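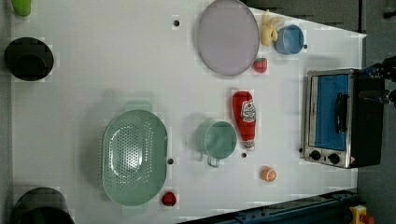

Tips for comparing grippers on a kitchen table

Start with shapes that disagree
Put out a banana, a mug, a bottle lying on its side and something flat such as a plate. A gripper that copes with a round tomato may do badly on a plate rim. Give each gripper 40 tries per object and write down every miss.

Keep the layout the same
Mark the position of each item on paper before you change the gripper over. Kirsty Haslam at Flultham uses the holes in the table top as reference points and resets after every 6 picks.

Leave the oven door until last
Handles pull sideways on the fingers, so check the mounting screws first.

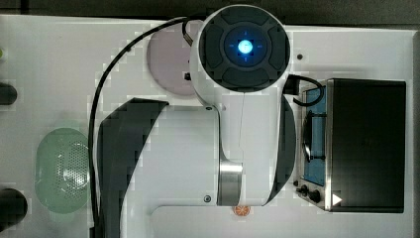 Cables cause more lost time than fingers do. Move the arm slowly through its full reach before the first timed run, and watch the slack at each turn. Where a cable hangs over the top of an appliance, as the right-hand one does by the oven, clip it higher up the arm or shift the appliance. Check the plugs again on Wednesday if the rig has stood since the weekend.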